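Home | Buildings | Checklists | Forms | Contact

Interior Glass and Blinds: Walk-Through Checklist With Comments
Carkora Building, second floor, Prallel side

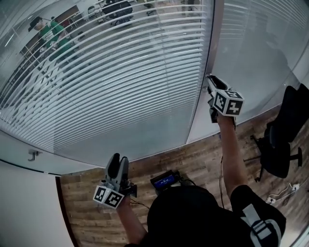

Glass partition with white horizontal blinds behind, at a seam between panels.

2 shares | 19 comments

Scope: office partitions, glass doors, blinds, and the floor strip on either side. Outside windows are on their own sheet. Work order 3733 covers anything marked REPAIR.

1. Panels free of chips and cracks
OK, with one exception. Small chip low on the corner panel by the copy room. The last sheet called it "cosmetic." I don't know how anyone decides that from a standing position. Marked REPAIR.

2. Vertical seams even, no gaps
OK. The seams were resealed in December by Hevura, who told us the bead would be good for 50 years. I would settle for two. Check again in spring.

3. Panels firm under light hand pressure
Mostly OK. The third panel from the stairwell moves a little. The installer's note says movement is "within range" but gives no range. Left open until somebody writes one down.

4. Safety glass mark readable on each panel
NOT DONE. Marks on four panels are covered by the bottom trim. The old sheet has a check mark for every panel, and I would like to know how those were read. Trim has to come off first.

5. Glass visible to a person walking toward it
FAIL at the meeting room door. The dots were removed during cleaning and never put back. The argument is that closed blinds make the glass easy to see. Blinds get opened. Put the dots back.

6. Blinds raise, lower and tilt
OK in five rooms. In the corner room the tilt works one way only. The tag says "serviced," no initials.

7. Blind cords and chains secured out of reach
FAIL in two rooms. Cleats are on the wall and the cords are hanging next to them. We are told this is an office and there are no children in it. There were children in it Monday at 4 p.m.

8. Slats clean, no bent or missing pieces
OK. Dusty along the top, not a safety matter.

9. Door closers: slow, full close, no slam
OK except the Bisht room. It closes fully and it slams. I have been told twice that it was adjusted. Marked REPAIR again.

10. Door handles and hinges tight
OK. One loose screw tightened on the spot.

11. Floor strip clear on both sides
FAIL. Boxes of paper against the partition by the copy room, same place as last time. If the boxes are staying, give them a shelf. If a cart hits them, they go into the chipped panel from item 1.

12. Ceiling track anchored
NOT CHECKED. No ladder available. The previous sheet says OK, and there was no ladder that day either, so treat that OK as a blank.

Comments
The new form asks for an overall score out of 50. I left it empty. A floor could score well and still have a loose panel at head height, and I don't see what a manager would do with the number. Read the FAIL lines.

Hevura has offered a yearly care plan. Before we sign, they should come back for item 3 under the work we already paid for.

Items 4 and 12 need a ladder and a trim tool. Please book both before the next walk-through.

Back to top | Contact Building Services | © Carkora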